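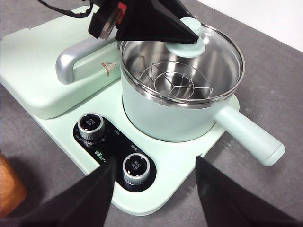
The kitchen supervisor at Wekard's Florkamstead site has cooked staff lunches for 25 people since before anyone there said "automation." She isn't won over by the arms Jilemach put in last October.

"They told us it would free up our hands," she says. "My hands are free, sure. I stand there and watch it pick up a lid."

Lifting a glass lid by its knob is one of the jobs the arms are given. She used to do it while talking on the phone. Now there is a log to fill in – 1,117 entries so far – and she reads every one.

Her crew was four. It's three now, and the company says the fourth cook "moved to another role." She rolls her eyes at that. "The role is in a different town."

Does anything work better? She thinks for a while. Fewer burned wrists, she admits, and the morning shift starts later. But the pay bump that was mentioned in the first meeting hasn't come up again.

"Ask me who tastes the soup," she says. "Still me."

Related
Usmani warehouse crews want a say in shift software
Florkamstead bus depot tries self-checkout for parts
Letters: What the lunch line lost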